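Rolland's back alley is getting a makeover

So the news I've been waiting for all spring finally came through: Rolland is fixing up the long alley behind the old Skurkard bakery, and work starts in June! I cut through there nearly every morning with my coffee, and I've twisted my ankle on those loose pavers twice now, so yes, I'm taking this one personally.

The plan is to relay the paving, put in 9 new lights and clear out the drain that floods every time it rains hard. The petition got 2,307 signatures (mine's in there, next to my sister's), and the shops along Tirkent Street chipped in for benches.
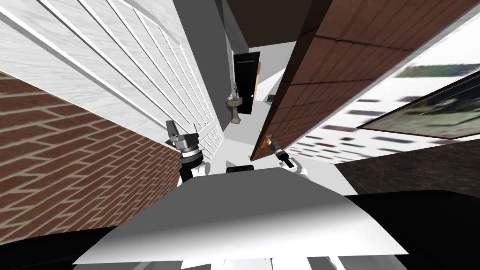
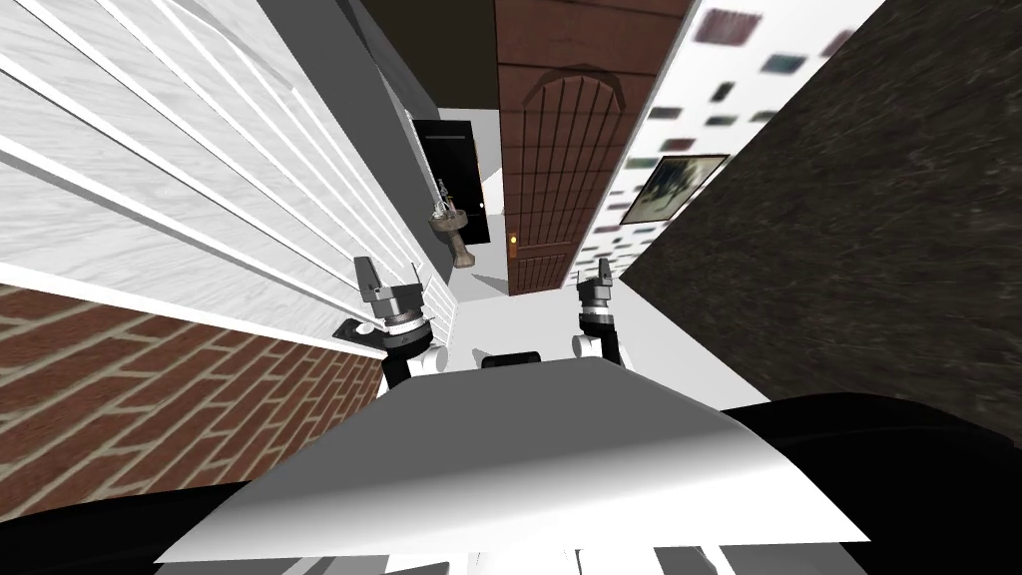 Computer-rendered views of a narrow passage.

The alley will be closed on and off for 75 days, which I know is a pain if you park on the far side. You can still get through by going around past the Flumelari hardware store, and I timed it at four extra minutes with a heavy bag. The store is giving free hooks and twine to the first 200 people who want to hang flower baskets along their back fences, so go early! I'm thinking geraniums, maybe something trailing if my cat leaves it alone. Deliveries to the shops will come in by the front until the paving is down.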